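Notebook, October -- shellac adhesion on melamine-faced board, second round 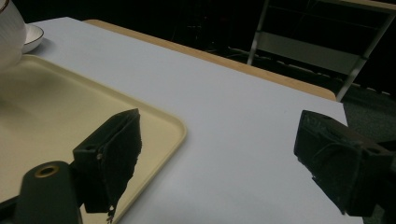 Bench top, pale gray-white laminate.

Picking up from the last entry. The question is still whether dewaxed shellac holds well enough on melamine to serve as a tie coat under the waterborne topcoat, or whether we go back to the solvent primer and put up with the smell.

Stock solution is the blond flake from Walczak, cut at 2 lb in denatured alcohol. Left overnight, decanted off the sediment, strained through a paper cone. The jar from the first round had gone slow to dry, so I threw it out and mixed fresh. Label on the new jar has the month and my initials. Please do not top it up.

Panels: same Fistidwood offcuts as before, white face, edges taped. Prep was changed in three ways.

Set A: detergent wash, rinse, wipe dry, no abrasion.
Set B: wash, then 80 grit by hand, straight strokes, vacuum, alcohol wipe.
Set C: wash, gray pad, alcohol wipe.

One coat of shellac by foam brush, left until after lunch, then the topcoat at the usual wet thickness. Room was cooler than I like in the morning. Meirion had the heater on by 10:30.

Cross-hatch results after the full cure:

Set A lifted in sheets with the tape. Failure is at the melamine, clean, no shellac left behind. Same as round one.
Set B held on every panel. The 80 grit scratches telegraph through the topcoat and can be seen from across the shop. Not usable on a visible face.
Set C held in the middle of the panels and flaked at the corners, where I think the pad skated. Flakes are small and stay inside the grid lines.

So abrasion is doing nearly all the work and the shellac is doing less than I had hoped. Bożena pointed out that Set C was done with a pad that had already been through the cabinet doors. Fair. Repeat C with new pads and a block behind them.

Also tried one spare panel with 500 grit, wet, just to see. Surface looked evenly dulled under the raking lamp but the coating scraped off with a fingernail. Not going further in that direction.

Gloss readings are not entered. The meter failed its tile check twice and Damian has it on his desk.

To do:
Order gray pads, the Putico ones, not the soft kind.
Ask Cempaka whether the Storano shelves were washed with anything containing silicone before they came to us.
Cut more panels, same sheet if there is any left. It is leaning behind the band saw, marked 599.
Rerun Set C and a control with no shellac at all -- should have had that control from the start.

Jar is on the second shelf, lid taped.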